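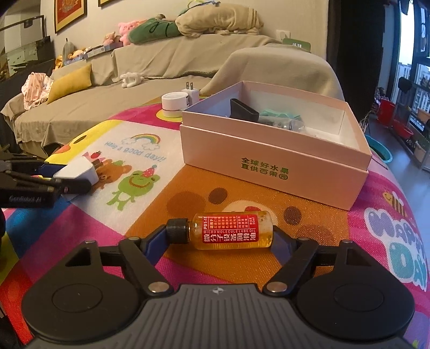
The robotics club at the Dirilov community school has started its spring project, a set of household sorting tasks done with hand-held grippers. Club members will spend the rest of the term collecting practice runs at home and in the school workshop, then use them to train a small robot arm that the club bought last year.

The club meets after classes in the workshop on the ground floor and has 20 members this term, most of them in the upper grades. They work in pairs, with two grippers to a pair, so that both students can practice on the same task. Each pair picks its own objects and its own place to work. The only rules are that the objects must be ordinary things found in a home and that every task must end with something put into a box, a tray or a drawer.

Small bottles are on the list for every pair. The 30 ml size used for machine oil is a popular choice. A round bottle lying on its side can roll when a finger touches it, and the printed label gives the software something to follow as the bottle turns. Students are asked to pick bottles up lying flat, move them over the edge of the box without touching it, and set them down with the cap facing the same way each time. Other objects on the list include chargers, pens, cups with lids and folded cloths.

Home sessions are new this year. In the past all the work was done on a plain gray bench under the workshop lights, and the arm did well there and badly everywhere else. At the fall open day it was moved to a table with a checked cloth and missed the cup it was supposed to lift. The club decided after that to gather its runs in living rooms, kitchens and bedrooms, on patterned cloths and play mats as well as bare tables, with daylight from a window where possible.

The target is 62 usable runs per pair by the end of April. A run is usable if the object stays in the jaws from pickup to release and the student does not stop partway through. Runs in which the object slips are kept in a separate folder. The club plans to go through them later to see which grips fail most often.

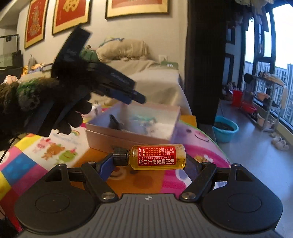

Do students need to know programming before they join the project?

New members can start with no programming at all, as the first month is spent on handling the grippers and labeling runs, and the coding lessons begin after that.

Training will be done on two desktop computers in the workshop. Ivanyshyn, a local repair and electronics shop, donated both of them in January and also replaced a worn power supply on the arm. The shop has offered to let the club use its back counter for a test in May, when the arm will be asked to sort small parts and bottles into boxes on a surface it has not worked on before.

The finished work will be entered in the Ernano student robotics meet, which has a home tasks category for school teams. Teams in that category get a table, a set of objects they have not seen and a short time to prepare. Points are given for each object placed in the correct box, and points are taken away for drops. Last year the Dirilov team entered the line-following category instead and finished in the middle of the group.

The club's written notes on the project will be kept in a shared notebook called Trudum, which members started two years ago to record settings, broken parts and things to try next. It now has a section on grip. Early entries advise closing the jaws slowly on hard plastic, holding a bottle near the neck and the base when it is gripped end to end, and wiping the finger pads between sessions. There is also a page on keeping cables clear of the wrist, added after several runs in February had to be thrown out.

Pairs that finish early will be given a second task, which is to close the lid on a box after filling it. Most members have found this harder than the sorting. A thin cardboard lid bends when it is held at one corner, and both grippers are usually needed to bring it down evenly.

The workshop will be open for an extra hour after school through the end of April for students who cannot record at home. Grippers can be signed out overnight with a parent's signature and have to be back before the first class the next morning. Students who want to join the club can pick up a form at the school office. A short showing of the sorting task is planned for families in May, starting at 5:30 p.m. in the workshop.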